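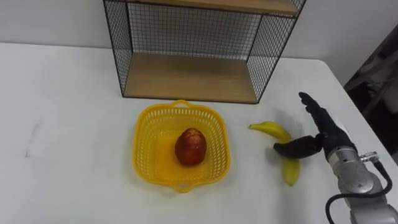

Stock means goods kept for later use. A small shelf with both levels empty holds no stock, but it still takes space.

Safety stock protects us from late delivery. The Halero shop keeps 54 boxes.

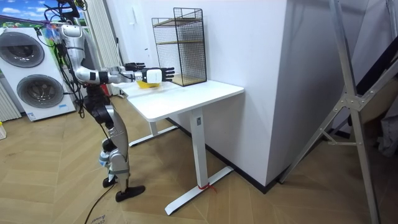
When do we order again? When stock falls to the reorder point.

Now the cost.

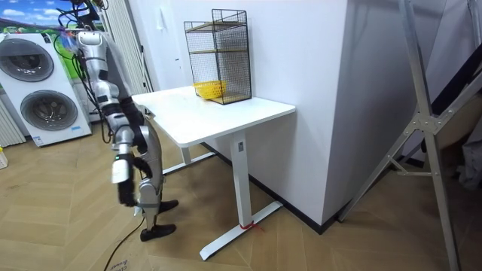 Shehata objects that rent is paid anyway.

Please read unit 2.

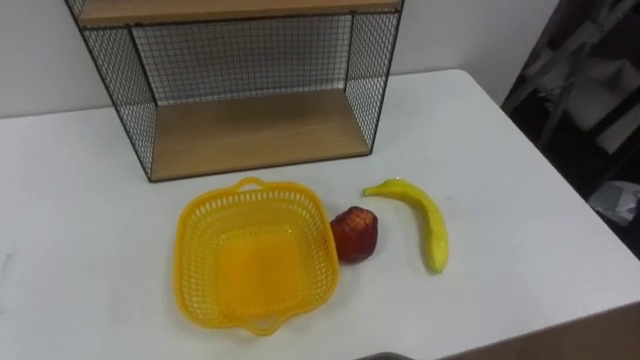 Open storage makes checking easy. With an open front, as on this mesh unit, a gap is seen quickly.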